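Recording Kitchen Tasks for the Arm: Household Tips from the Molefe Workshop

Members who collect examples for the learning system are asked to observe the following practices at the counter.

Choose one task and keep to it for the whole session. Picking up a mug is a sound first choice. Record 116 examples before moving to another object.

Change the layout between examples. Turn the mug so that its handle faces a new direction, and move the neighboring items a hand's width. A system trained on one tidy layout will learn that layout only.

Leave ordinary clutter in place. Fruit, bottles and paper towels belong in the examples. In simulation, a knife may be left out as well; on a real counter it should be put away first.

Approach slowly and pause before closing the fingers. Failed grasps should be saved and labeled as failed - they are of use in later training.
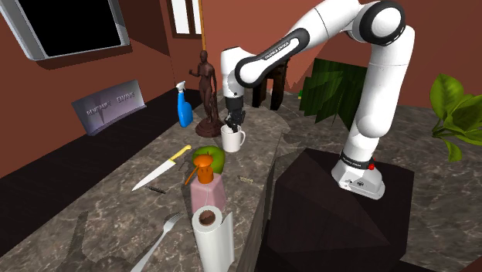 Our present set holds 2,057 examples of mug handling, all reviewed by 2 people before release. Files should be named by task, object and result. Sessions end after 4 hours, as labels become careless beyond that point.

Comments

Lungile Msimang
Should the starting position of the arm be varied too?

Elfriede Rathjen
Yes, a little each time. Note it in the session log.

Roscoe Kincaid
Labeling the failures right away saved me an evening of replaying files. Thank you.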